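The distance coach at Grendmont Harriers has written training blocks for club runners for 19 years and prefers to talk about the weeks when very little happens. We met at the Mumora track on a Thursday, before the junior session, to go through how the club prepares its members for their first 100 km trail race.

"Most people arrive with the wrong question," the coach said. "They ask how long the longest run should be. I ask how many weeks in a row they've trained without missing more than a day."

The club's program runs in blocks of six weeks. Five are loaded and the last is cut back, with volume dropping by close to half while the number of outings stays the same. Intensity is set by breathing and by a talk test on the hills. Heart rate is recorded but is not used to steer a session, as wrist readings on steep descents are often wrong.

"I look at the heart rate file afterwards," the coach said. "If it drifts upward over a steady run at the same pace, I want to know about sleep, heat and food before I change anything in the plan."

Food takes up a good part of each block. Runners practise eating on the move from the second week, starting with small amounts at fixed intervals, and they write down what they ate, when, and how the stomach behaved over the following hour. The log is kept on paper.
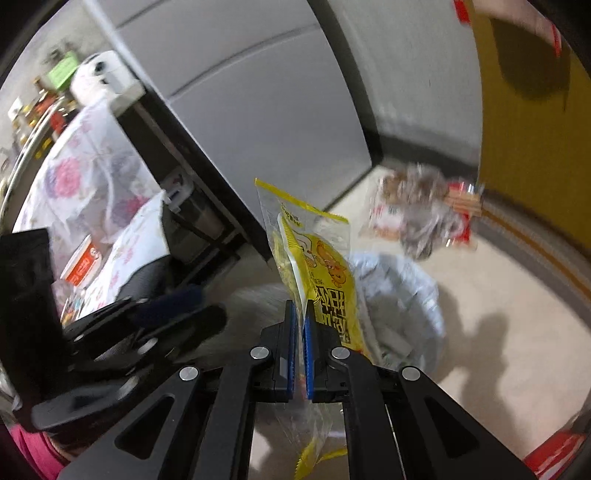 *A snack in a clear and yellow packet.*

The coach has no preferred product. "I've had members run well on boiled potatoes and members run well on lollies. What I won't accept is something new on race day. If it isn't in the log at least a few times, it stays in the car."

Packaging is part of the test. Runners are asked to open everything with cold hands and while walking uphill, and anything that needs teeth or scissors is repacked at home into a small zip bag.

Strength work is done twice a week in the loaded weeks and once in the cut-back week. It consists of step-downs, calf raises with a bent and a straight knee, and a loaded carry. The coach gives the step-downs priority, on the grounds that the Asfaw Ridge course drops steeply in its final third and most withdrawals from the club have come there.

"It's the quads," the coach said. "They're fine at the top – then they have an hour of downhill and they can't brake any more. You can't fix that with fitness. You need the downhill in the legs, in small doses, months out."

Downhill doses begin at 5 minutes of continuous descent and are built up once per block. Soreness lasting beyond two days means the dose is repeated at the same level.

On shoes the advice is brief: two pairs in rotation, both worn on the long run at some stage, and neither bought in the last block. Poles are optional. Anyone who plans to carry them must train with them from the start, including stowing and unstowing without stopping.

The next group starts in February on the Fimero loop. Entry requires a recent half marathon on any surface, at any pace.

"I don't care about the time," the coach said. "I want to see that they finished it and trained again the same week."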